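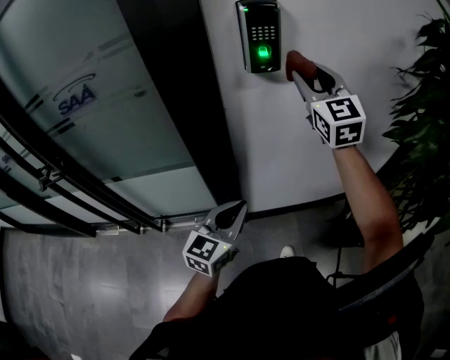
Dustell Keypad and Fingerprint Reader, Wall Mount, Black

14 shares | 9 comments

The short version: it is a competent fingerprint reader with a keypad, sold at a price that suits a competent fingerprint reader with a keypad. We stock it because people keep asking for it. We would like you to read this page before you order one, as a fair number of the returns we get at Collcombe come from buyers who believed the box.

What it is

A wall reader for a single door. The number pad sits in the upper half and the finger sensor below it, in a black body with a silver-gray border. The sensor glows green, bright enough to find in a dim hallway and bright enough to annoy you if your desk faces it. There is a tiny green indicator near the top left corner as well. You can't dim either one. We asked.

The reader goes on the wall next to the door column on most glass entrances. Glass fronts rarely give you anywhere else to put it. Frosted doors with long pull rails look good and leave no room for hardware, so the wall beside them does the work. Check that you have a flat patch there, and that a person using the keypad won't be standing in somebody else's way.

What the maker claims, and what we think

"Reads any finger, every time." No. It reads most fingers most of the time. Our own front door has had one since April, and the people who have trouble with it are the ones you would guess: anyone who handles cardboard all day, anyone who has just put on hand cream, and one person in accounts who it has never once recognized. She uses a code. Enroll two fingers per person, one from each hand, and do it in the afternoon when hands have seen some work. Prints taken from clean, rested hands at nine in the morning seem to give more rejections later.

"Installs in minutes." The reader does, if the cable is already in the wall and comes out where you want it. The lock is the long part of the job, and the lock isn't in the box. Neither is the power supply, the exit button or the door release. Budget for all of them. If your door is glass with a track at the floor, talk to a glass door installer before you talk to us, because the wrong lock on that kind of door is an expensive mistake and we won't take back a lock that has been drilled.

"Bank-grade security." We don't know what this means and the sales sheet doesn't say. It is an entry reader. It keeps the hallway out of the office. If you have something behind the door that needs more than that, put it behind a second door.

"Holds 600 users." It does hold 600. We filled one to find out, which took most of a dull week, and matching slowed down noticeably as the list grew. For an office of 33 people you will never see the difference. For a building with several hundred tenants we would send you to the Hrynyshyn controller, which keeps the list on a panel indoors and costs a good deal more.

The keypad

The buttons are light gray, small, and set in a tight grid. People with large hands complain about this and they are right to. The markings have held up on our unit so far, though we have seen older Dustell pads with the popular numbers rubbed shiny, and that is a gift to anybody trying to guess your code. Change codes on a schedule and wipe the whole pad when you do.

You can set the reader to take a finger, a code, or both together. Out of the box it takes either. That means your door is only as good as the worst code anybody picks, and somebody in your office will pick 1923 because it is carved over the entrance of the building. (It was carved over ours. We changed it.) For outside doors, set it to both and put up with the grumbling.

Putting it on the wall

Mounting height is the thing people get wrong most. The printed template has you hang it for a tall installer with his arm straight out. Bring it down until the shortest regular user can see the keys without stretching, and check your local rules on reach for people in wheelchairs before anyone picks up a drill. We can't tell you the number for your town.

Leave a clear hand's width on both sides. On narrow walls it is tempting to tuck the reader right up against the door column so the cable run is shorter. Don't, or you will be pressing the keys at an angle for years.

A white wall will show every finger that misses. Ask the painter for a scrubbable finish around the reader, or fit the clear backing plate (sold separately, overpriced, worth having all the same).

The back plate uses two screws and the body hooks over the top lip. Tighten the bottom security screw last. If the body rocks when you press the lowest row of keys, the plate is bowed. Back both screws off a half turn and try again before calling the help line, where the wait is long.

Weather

The carton has a raindrop printed on it. The manual, on page 17, says "sheltered locations only." Go with the manual. A lobby or an inside hallway is fine. An exposed street door isn't, and the warranty people will ask for a photo of the install before they agree to anything.

In the box

Reader
Back plate and two wall screws
Security screw and key
Short cable tail
Paper template (ignore the height line)
Manual, which is readable if a little thin

Not in the box

Lock, power supply, exit button, door release, surge protection, backing plate

Compared with the others we carry

The Bundberg reader is cheaper and has no keypad. We sell a lot of them to people who later come back for something with a keypad. If every one of your users is happy to enroll a finger, and you have a key override you trust, save the money. Otherwise the pad pays for itself the first time a cleaner turns up with a bandaged thumb.

The Hrynyshyn is better made, with bigger keys and a sensor that copes with dry skin. It also needs its own panel and somebody who knows how to set the panel up. For one door that is hard to justify.

Before you order

Decide who will be in charge of adding and deleting people. This has little to do with the hardware and causes more trouble than the hardware does. Fingerprints of staff who left long ago stay in these readers until someone takes them out, and there is no expiry setting on this model. Ask your staff before you enroll them, too. Some places have laws on storing fingerprints and some people just don't care to do it, so have codes ready for them.

Returns: unused and unmounted, we take it back in full. Once it has been on a wall we take it back only if it is faulty, and we test every one. "It doesn't like my thumb" isn't a fault under our terms, though we will happily talk you through enrolling again.

Page last checked 06/02/2022. Stock is held at Collcombe and goes out on weekdays.

9 comments | Share this page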